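Ralis open day, Damdale — anyone else go?
Robots & Automation board

gustham_lad
Went Tuesday. Packed. Two-armed robot was the main draw, queue out the door by 3. Worth the bus fare I reckon. Anyone get a go at the controls?

pipkin
Didn't get a go, they shut the list early. Liked the hands though, proper fingers and a thumb. Bloke next to me said he'd have one for 3000. Dream on mate.

oldvalve
Not convinced. Fruit and a plate, on a plain white table? My grandson does that before breakfast. The Adeleke stand had a packing line doing real work and hardly anyone stopped to look.

gustham_lad
Packing line does one box all day tho. Different thing. Fingers are hard — ask anyone who's tried to build one.

oldvalve
I have tried. 2 winters in the shed. Still say show me something useful, folding towels, washing up, whatever.

pipkin
Fair on the washing up lol. But you've got to start somewhere. I thought the talk was the weak bit, couldnt hear a word at the back.

tansy_b
Agree about the talk. Was stood right at the front for the demo so got a decent view for once. Pink plate on the left, mandarin over by the right hand, left hand up with the fingers spread. Black fingers, white bits on the thumbs. Looks better close up then it did on the poster.

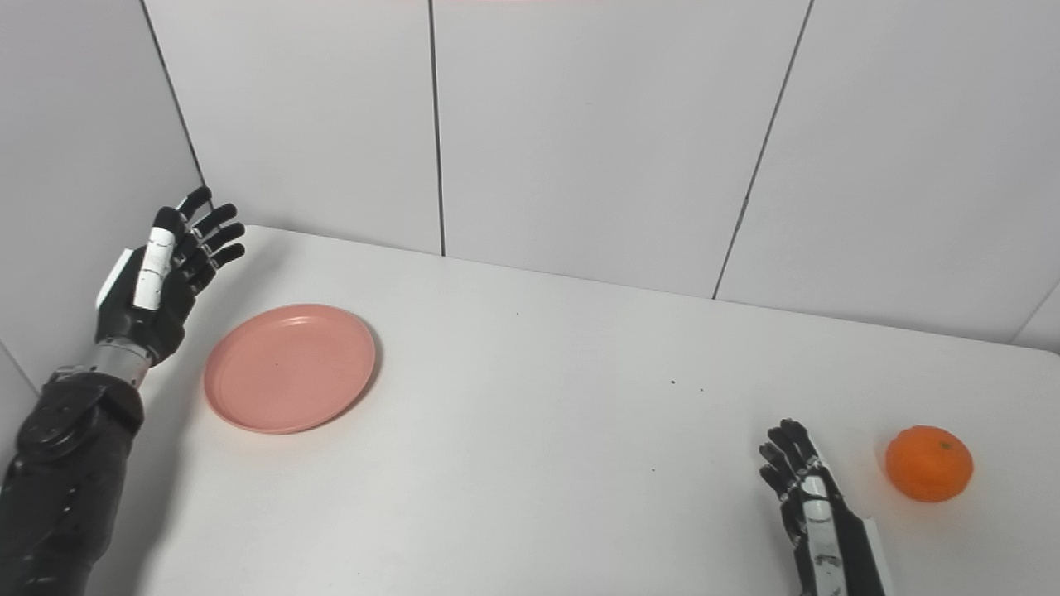
Replies to tansy_b

oldvalve
Nice clear one. Still prefer the packing line.

gustham_lad
Course you do. Parking any better in the afternoon? Might drive next time.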